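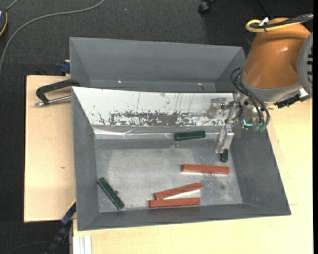
Attachment 1: front bin, green and reddish-brown blocks

Ticket 1087
Site: Teltingate, sorting room
Opened by: Jocelyn Gatchalian
Category: Bins and fixtures
Priority: Low
Status: Open, waiting on parts

Issue
Blocks settle against the walls of the front gray bin and are hard to get out. The long blocks are the worst. When one comes to rest near a corner there is no clearance at its end. Same complaint was logged in March against the Nolen bin, now scrapped.

Observed
Attachment 1 has a green block lying diagonally in the lower left corner area and two of the reddish-brown ones close together near the front wall. Floor is scuffed, with pale wear marks toward the lower right and a small dark round smudge in the middle of them. Bright reflection on the floor between the two front blocks. The white sloping panel at the rear has thin vertical scratches in its upper part.

Steps taken
9:40 Emptied bin, wiped floor with a dry cloth. Smudge did not come off.
9:55 Checked bin with a level. Low at the front left by a small amount. Shimmed.
10:20 Dropped the blocks in by hand, 50 drops. Fewer ended up at the front wall than before the shim. Corners unchanged.
11:05 Pressed on the white panel along its top edge. No movement. Scratches can be felt with a fingernail but are shallow.

Reply from Belmonte (parts)
Matte floor liner for this bin is item 81 on the Molitz list. Corner fillets are a separate order. Please confirm inside floor dimensions before we cut anything.

Update, 2:15
Dimensions sent. Fillets requested for all corners. Leave the shim in place. Do not sand the smudge, the liner will cover it.

Next action: Belmonte to confirm ship date.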